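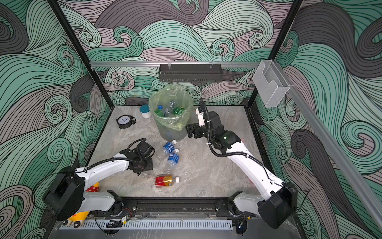
Por Redação Drurura | Casa e organização | Leitura: 7 minutos

Como organizar os frascos do banheiro e da área de serviço

Quem mora em apartamento pequeno costuma guardar xampu, desinfetante, álcool, óleo corporal e amaciante onde sobra lugar. Com o tempo aparecem três embalagens do mesmo produto abertas, uma vencida no fundo do armário e outra que vazou e colou na prateleira. O método deste tutorial leva uma tarde e não exige comprar nada de especial. Se for fazer banheiro e área de serviço no mesmo dia, comece pelo banheiro.

O que separar antes

Um pano velho, uma bacia com água morna e detergente neutro, fita crepe, caneta permanente, um saco de lixo e duas caixas de papelão. Deixe uma janela aberta, principalmente se houver produtos com cloro ou amoníaco. Luvas de borracha são recomendadas na área de serviço.

Passo 1: tire tudo do lugar

Esvazie o armário inteiro, inclusive o que está atrás do sifão e em cima da máquina de lavar. Coloque os frascos no chão ou em uma bancada forrada com jornal, todos em pé. Produtos de limpeza ficam de um lado e produtos de higiene do outro. Não apoie embalagens de limpeza sobre toalhas, pois uma gota de água sanitária basta para manchar o tecido.

Passo 2: confira validade e estado

A validade costuma estar no fundo da embalagem ou na dobra do rótulo. Nos cosméticos, procure também o desenho de um potinho aberto com um número seguido da letra M, que indica por quantos meses o produto pode ser usado depois de aberto. Um creme marcado com 6M e aberto no verão passado já deve sair.

Separe em uma das caixas tudo o que estiver vencido, sem rótulo ou com cheiro alterado. Na outra, ponha o que está bom mas você não usa. Xampu e sabonete fechados podem ser doados; medicamentos vencidos vão para o ponto de coleta da farmácia.

Passo 3: junte os repetidos, com cuidado

Dois restos do mesmo amaciante, da mesma marca e versão, podem ir para um frasco só. Nunca junte produtos de limpeza diferentes. Água sanitária misturada com vinagre, álcool ou limpadores com amoníaco libera gases tóxicos, mesmo em pequena quantidade. Na dúvida, mantenha cada um na sua embalagem original.

Também não use garrafa de refrigerante ou de água para guardar produto químico. É uma causa conhecida de intoxicação em crianças.

Passo 4: limpe as prateleiras

Passe o pano com água e detergente, depois um pano seco, e espere cerca de 15 minutos antes de devolver qualquer coisa. Manchas de sabonete líquido seco saem melhor com um pano úmido deixado em cima por alguns instantes. Em prateleira de MDF, torça bem o pano. Se a borda já estiver inchada, forre com plástico adesivo depois de secar.

Passo 5: agrupe pelo uso

Faça os grupos de acordo com a rotina da casa. No banheiro: banho, cabelo, barba, primeiros socorros. Na área de serviço: roupa, piso, cozinha, vidros. Os frascos altos vão atrás e os baixos na frente, com o rótulo virado para fora. O que é usado todo dia fica entre a altura da cintura e a dos olhos.

Quem tem criança ou animal em casa deve deixar os produtos de limpeza em armário alto ou com trava. A parte debaixo do tanque, sem porta, serve só para baldes e panos.

Passo 6: identifique

Cole um pedaço de fita crepe na borda da prateleira com o nome do grupo. Nos frascos de cosméticos, escreva o mês em que foram abertos. Só "março" já resolve. Não cubra as instruções do fabricante nem o telefone de emergência impresso no rótulo.

Manutenção

Toda segunda-feira, ao recolher a roupa, passe os olhos nas prateleiras e anote o que está acabando. Compre a reposição quando restar um dedo de produto no frasco, e só uma unidade por vez, a não ser nos itens que a família gasta depressa.

Dúvidas comuns

Posso guardar perfume no banheiro?
É melhor não. O calor e o vapor do chuveiro alteram a fragrância. Prefira uma gaveta do quarto.

E os refis em sachê?
Guarde em pé, dentro de uma caixa estreita, longe de tesouras e escovas de cerdas duras. Depois de abertos, despeje tudo no frasco de uma vez.

O frasco vazou, e agora?
Lave por fora, seque e troque a tampa por outra do mesmo tipo de embalagem. Se a rachadura for no corpo do frasco, use o produto primeiro e mantenha-o dentro de um pote até acabar.

Mais em Casa e organização
Como tirar cheiro de mofo do guarda-roupa
Varal de teto: como medir antes de comprar
Limpeza do filtro da máquina de lavar

2.771 visualizações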